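Refinishing > Tables and Workbenches
Thread: Old orange worktable going pale gray – talk me through the top coat?

mohcine_b
Posted 2020-05-01
Hi all! Longtime reader, first time I've had something worth posting. I picked up an old worktable from Cieślak's closing sale and I'm completely in love with it except for the color, which is the orange you get from decades of old varnish. The legs can stay as they are, I like them. The top is going pale gray because the back room gets so little light and I want something to bounce it around.

I've stripped it, filled the worst dents and sanded. I have a can of Fludico water-based enamel in a gray called Gull and I'm itching to open it. Two questions. Foam roller or brush? And do I need a clear coat over enamel if the table's going to be worked on every day?
Mohcine Belkadi

planeiron
Foam roller, no contest. A brush on a top that size leaves marks you'll see every time the window light comes in sideways. Did you prime? You didn't mention priming.

mohcine_b
Not yet! I was going to ask about that too and then forgot. I have shellac-based primer left over from a closet door, would that work?

planeiron
Perfect, use it. The orange will bleed straight through a water-based gray otherwise and you'll be back here asking why your table is peach.

AmirK
Going to disagree with planeiron on the roller. I did my kitchen table with foam and got orange peel texture all over, had to sand it back and start again. A good soft brush and paint thinned a little, keep a wet edge, don't go back over it once it starts to grab. I've done five tables this way now and I'd put any of them under a lamp.
Amirhossein Kordestani

planeiron
You got orange peel because the paint was too thick or you pressed too hard. Thin it for the roller too. Same trick.

AmirK
Maybe. Or maybe the roller was junk, it was whatever they had by the register. I still like the brush better, I can feel what the paint is doing.

goldfinch_lane
Why not do both? Roll it on, then tip it off with a nearly dry brush, long strokes end to end. My dad did boat hatches like that and they came out like glass. Love the gray idea by the way, my sewing table is a similar color and I can find pins on it at night!

mohcine_b
Oh, roll and tip sounds fun. I have a scrap of shelf in the same wood so I'll try all three on it before I go near the real thing.

On the clear coat – anyone?

planeiron
Skip it. Enamel gets hard enough if you leave it alone. Give it 21 days before you put anything heavy down and don't cheat.

dovetail_dee
I would NOT skip it on a worktable. Bare enamel picks up black scuffs from everything you slide across it, and on pale gray they show. Two thin coats of water-based poly, matte. I used Skarnik on mine and it hasn't yellowed at all.

planeiron
And when it scratches you have to fix the poly and the paint. With plain enamel you scuff sand the spot, dab it, done. A worktable should be easy to patch.

dovetail_dee
We'll have to differ on that one. I haven't had to patch mine yet, so I can't tell you how bad it is.

AmirK
With Dee on this. Matte poly for sure. Satin on a flat top throws glare right in your eyes.

mohcine_b
Update, and I'm so pleased with this thing! The test shelf settled it: roll and tip won (sorry Amirhossein, your brush method was a close second, my hand isn't steady enough). Shellac primer first, a light sand with 320, then the Gull. It's a softer gray than the lid of the can, and with no grain showing through anywhere it makes the whole back room feel bigger. I keep wandering in there just to look at it.

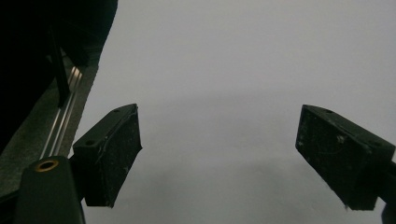 I went with Dee on the matte poly in the end, mostly because I know I'm going to drag things across it no matter what I promise myself. The first coat was a bit draggy in the warm afternoon so I did the next one early in the morning with the door shut, and that went on much more easily. I wiped down with a tack cloth in between and would do that again.

Next up is the drawer, which sticks. Wax on the runners?

goldfinch_lane
So happy for you! Yes, plain candle wax, rub it on both the runner and the drawer side.

planeiron
Nice work on the primer. Check that the drawer bottom isn't sagging before you wax anything. Mine stuck for a year and it was a loose tack.

mohcine_b
Will pull it out tonight and look. Thanks, everybody!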